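Thema: Obst auf dem Teller — alles zusammen oder getrennt lagern?

Forum Küche & Vorrat > Obst und Gemüse
Seite 1 von 1

Sirkka_H
Mitglied
Beiträge: 158

Hallo zusammen,

ich brauche mal eure Meinung, weil wir uns zu Hause nicht einig werden. Bei uns steht das Obst seit eh und je auf einem großen Teller auf dem Küchentisch, alles bunt durcheinander, Äpfel, Bananen, Orangen, was halt gerade da ist. Ich mag das so! Man geht vorbei, man nimmt sich was, und es sieht auch noch hübsch aus. Mein Mann hat jetzt irgendwo gelesen, dass man Äpfel und Bananen auf keinen Fall nebeneinander legen darf, und seitdem sortiert er mir jeden Abend den Teller um. Die Äpfel wandern in den Keller und dort vergesse ich sie natürlich.

Wie macht ihr das? Und hat jemand einen Tipp, woran man eine gute Orange erkennt? Die letzten zwei Netze waren strohig bis zum Gehtnichtmehr.

Liebe Grüße
Sirkka

----------

Eino R.
Mitglied
Beiträge: 63

Dein Mann hat recht, tut mir leid :-) Äpfel geben Ethylen ab und davon werden die Bananen schneller braun. Bei mir liegen die Äpfel im Kühlschrank im Gemüsefach und die Bananen hängen an einem Haken. Seit ich das so mache, schmeiße ich kaum noch was weg.

Orangen kaufe ich nach Gewicht. Zwei gleich große in die Hände nehmen, die schwerere kommt mit. Die Farbe sagt meiner Meinung nach gar nichts.

----------

casimiro_b
Stammgast
Beiträge: 1936

Ach Eino, das mit dem Ethylen stimmt ja alles, aber wie lange liegt denn so eine Banane bei euch rum? Bei uns zwei Tage, höchstens drei, dann ist sie gegessen. Da kann der Apfel daneben so viel Gas ablassen, wie er will. Ich finde, es wird da ein Riesending draus gemacht. Wer für eine ganze Woche einkauft, soll trennen, klar. Wer alle paar Tage was nachlegt, darf seinen Teller ruhig voll machen — und Obst, das man sieht, wird auch gegessen. In der Kühlschrankschublade stirbt es einsam, jedenfalls bei mir.

So ungefähr geht das bei uns zu, Zitrusfrüchte und Bananen und alles andere auf einem Haufen: 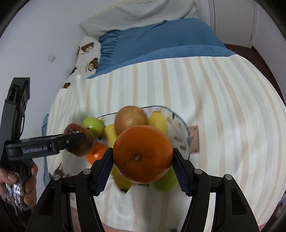

Foto: Casimiro Barroso, 20. Mai 2019

Die große Orange ist übrigens genau so eine, wie ich sie gern kaufe, schön tief in der Farbe und mit feinen Poren. Ganz grobe, dicke Schale lasse ich liegen, da hat man hinterher oft mehr Weißes als Fruchtfleisch. Die kleine nehme ich lieber zum Naschen zwischendurch, die großen filetiere ich oder sie kommen in den Salat (mit roten Zwiebeln und schwarzen Oliven, unbedingt probieren!).

----------

Mhairi
Mitglied

Oh, der Teller ist ja schön mit den Blättern drauf! Wo gibt es den? Ich suche schon ewig was mit diesem dunklen Rand, meine Schwiegermutter hatte so ähnliche, die sind aber beim Umzug alle zu Bruch gegangen.

Zum Thema: Ich lege inzwischen nur noch die Bananen extra und der Rest darf zusammenbleiben. Mit den Äpfeln kann man ja sogar was anfangen. Wenn ich harte Avocados oder Kiwis habe, kommen die mit einem Apfel in eine Papiertüte und am übernächsten Tag sind sie meistens so weit.

----------

casimiro_b
Stammgast
Beiträge: 1936

@Mhairi: Danke, das gebe ich meiner Frau weiter, die hat den ausgesucht. Er war aus einem kleinen Laden, der hieß Rengifo, den gibt es aber leider nicht mehr. Vielleicht auf dem Flohmarkt gucken?

----------

Eino R.
Mitglied
Beiträge: 63

Casimiro, schöner Teller, aber wenn ich Bananen mitten zwischen dem anderen Obst sehe, juckt es mir in den Fingern. Die eine hat ja schon eine ganz dunkle Spitze!

Und was mich noch mehr stört als das Ethylen: Die Sachen, die unten liegen, sieht man nicht. Ich hatte mal eine Mandarine unter dem Stapel, die war innen grün, und bis ich das gemerkt habe, waren die Nachbarn auch hin. Deshalb bei mir nie mehr als eine Lage.

----------

casimiro_b
Stammgast
Beiträge: 1936

Dunkle Spitzen haben Bananen doch fast immer, das ist das Blütenende, das sagt über die Reife nichts. Auf die Schale schauen! Und braune Punkte sind erst der Anfang vom guten Teil, finde ich. Unter uns, ich kann grüne Bananen nicht ausstehen.

Bei der Mandarine gebe ich dir recht. Einmal in die Hand nehmen und umdrehen muss man Zitrusfrüchte schon, am besten jeden Tag. Ist die Schale irgendwo weich, sofort raus damit.

----------

hiutung.ho
Neu hier

Hallo, ich lese sonst nur mit. Darf ich was zu Mangos fragen, wenn es hier schon um Obst geht? Ich lege meine auch immer zum anderen Obst, aber ich erwische nie den richtigen Zeitpunkt. Entweder steinhart oder schon faserig und matschig. Geht ihr nach der Farbe? Bei den roten denke ich jedes Mal, die muss reif sein, und dann bricht mir fast das Messer ab.

----------

Mhairi
Mitglied

@hiutung.ho: Nicht nach der Farbe gehen! Das Rot kommt meistens von der Sonne, es gibt Sorten, die bleiben grün und sind trotzdem zuckersüß. Am Stiel riechen und vorsichtig drücken, sie soll ein kleines bisschen nachgeben, so wie eine reife Avocado. Wenn sie so weit ist und du sie nicht gleich isst, ab in den Kühlschrank, da hält sie noch ein paar Tage.

----------

Sirkka_H
Mitglied
Beiträge: 158

Danke euch allen, das ist ja richtig was geworden hier! Ich habe meinem Mann den Thread gezeigt und er ist natürlich ganz auf Einos Seite. Wir haben uns jetzt auf einen Versuch geeinigt: Bananen kommen an den Haken, die Orangen und der Rest bleiben auf dem Teller, und von den Äpfeln dürfen immer nur die oben liegen, die wir in den nächsten Tagen essen. Die anderen in den Keller, aber diesmal hänge ich mir einen Zettel an die Tür.

Und Orangen habe ich heute nach Gewicht gekauft, Eino. Die Verkäuferin hat geguckt, als ich da mit ausgestreckten Armen stand. Den Salat mit den Oliven mache ich am Wochenende, Casimiro — kommt da Essig dran oder nur Öl?

----------

casimiro_b
Stammgast
Beiträge: 1936

Nur Öl, ein gutes, und etwas Salz. Den Saft, der beim Filetieren runterläuft, fange ich auf und kippe ihn drüber.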